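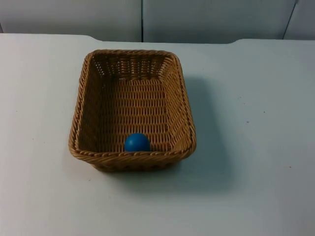
March 4, 2021. I have baked the weldu again this morning, for the second time since I live in Drultedthorpe, and again it came apart. Weldu is the long bread of my grandmother, with milk and a little cardamom, and it must be twisted from two ropes of dough and then closed in a ring. With her it was always tight. The wicker basket on the white table, the one with the blue ball in it, has such a rim, thick and twisted like a rope all the way round, and I looked at it for a good while before I put my hands in the dough. In the basket each turn lies slanting against the next one and holds it. In my bread the turns slept beside each other like tired people and in the oven they opened.

I want to write down what I did, so that next time I don't need to guess. Flour, 500 grams, the white one from the mill shop and not from the supermarket. Milk warm as a finger. Yeast from the small packet. One egg in the dough and one for painting it. Butter I took too cold, and it stayed in small pieces long after it should have disappeared. I was impatient and added more milk, which I should not do. Then the dough was soft and I added more flour, which I should also not do. My grandmother would have gone out of the room to not see this.

The first rising was good. I put the bowl near the radiator with the green cloth and went to read my letters. The second rising I made too short, I think. In her recipe is written only "until it is ready," and she used for this a word of our village which I could not find in any dictionary. My mother says it means when the dough is "as an ear." As an ear lobe, she means, when you press it. I pressed my own ear lobe and then the dough and then again my ear lobe, and there was flour in my hair the whole day.

Called Mother after lunch. She laughed about the ear. She says that the twisting must go away from the body, both ropes, and that I am twisting toward me because I am left-handed and always do things in the opposite direction. I said that a rope doesn't know which hand made it. She said a rope knows very well. We did not agree, but we talked for an hour, and at the end she remembered something that I had never heard, about the summer when the oven broke and grandmother carried the dough on her head to the neighbor at the other side of the Onar, through the water, because the bridge was too long a walk and the dough would not wait. It was August and the river was low. Mother was seven and she had to carry the egg for the painting. One egg, in her two hands. She did not drop it then, but she dropped it at the neighbor's door.

I asked her what they painted the bread with. With milk, she said, and it was the color of a candle, and grandfather would not eat it until it was dark outside.
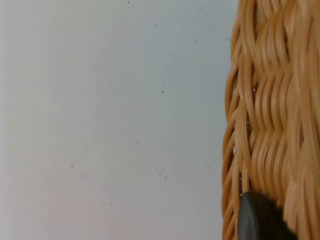 After this call I could not work well. I answered the messages from the office and translated four pages of the manual for the water pumps, and I believe I used the word "valve" in each sentence. I think often now about how many things stay in a family only because one person is still on the telephone. The recipe I have on paper, in grandmother's own writing, and it is almost of no use. It says how much flour and it says butter "enough." All that one really needs to know was in her wrists.

I asked Mother if she could write it down properly, and she said that she never made weldu herself, not once. This surprised me very much. All these years she ate it, she talked of it, she complained of the bread in every other town, and she never made it. She said: when my mother was alive it was not necessary, and after that I did not want to be worse than her. I did not know what to answer. I said that I am much worse than her and it tastes still good with jam. She was quiet, and then she asked which jam.

(Apricot.)

At four o'clock I took half of the ring over to Hilde Nijs, who lives on the floor under me. I wanted to give the better half, but there was not really a better half, so I gave the darker one. She came to the door in her coat because her heating is again not working. She is from a different country than me and also from a different country than this one, so we speak to each other an English that is only ours. She broke a piece immediately, standing, and said that in her home they have nearly the same bread but with raisins, and eaten only when a child gets its first tooth. I said that in my home it is for when somebody comes back. From the army, from the hospital, from working abroad. She thought about it and said, then who has come back? And I had to say that no one has come back, I only wanted to try.

I kept thinking about her question on the stairs. It is true that I make it in the wrong direction also in this sense. At home the bread waits for the person who was away. I am the person who is away, and I stand in a kitchen 252 kilometers from the nearest airport that has a direct plane, baking it for myself.

But I don't want to be sad in this notebook. I was sad in the last one, and when I read it in winter I was bored by myself. 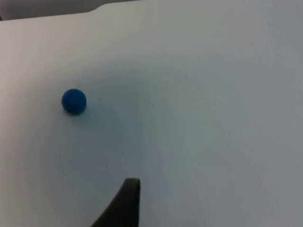
So, other things of today. It is lighter in the evening, I noticed it when I closed the curtains and it was still possible to see the hill behind Tillden, with the snow only on the upper part. The man in the mill shop recognized me last time and said "the usual?" which made me happy for the entire afternoon, even though I have been there only a few times and I did not know what my usual is. It was the flour. The mill has a stone above the door with the year 1682 in it, and I always look at it when I wait in the line outside. The line goes slowly as only one customer may be inside. I counted on my fingers how many grandmothers one needs to go back from now to that stone. More than I have fingers on one hand, and every one of them must have made some kind of bread, and probably every one was told by her mother that she does it wrong.

I learned the word "proof" today. I knew it from mathematics and from court films, but it is also what they call the second rising. The dough is proofing. And if it is too short it is underproofed, and I found pictures of underproofed bread on the internet and they were all my bread. The tearing at the side, the heavy part at the bottom, all of it. It was a great comfort that there is a word. If there is a word then many people have had this problem.

They advise to press a finger in the dough, and if the hole comes back slowly, and not completely, it is ready. So this is the ear! I wrote it to Mother at once and she answered with a photo of her own ear, very near, a little blurred.

What I will change: butter out of the refrigerator in the evening before. No more milk, whatever happens. Second rising one hour at least, with the finger test and not with the clock. Ropes thinner and longer, both of them the same thickness until the ends. Twist away from the body. I will try it her way one time, and if it holds I will have to tell her, and she will be impossible for a month. Also less cardamom, Hilde coughed.

I should ask Mother to make one at the same time as I do, each in our own kitchen with the telephone standing on the shelf. I have not asked her yet. I think she will say that her oven is not good, and then that flour has become expensive, and then that her shoulder hurts. But she asked today, before we hung up, if I buy the yeast dry or fresh, and what oven temperature I use, and she has never in her life asked me for the temperature of anything.

The rest of the ring is under the green cloth. I ate three slices while writing this and there is jam on the corner of the page. Tomorrow pages forty to fifty-two of the pumps, telephone to the landlord about Hilde's heating (she is too polite with him), and buy eggs.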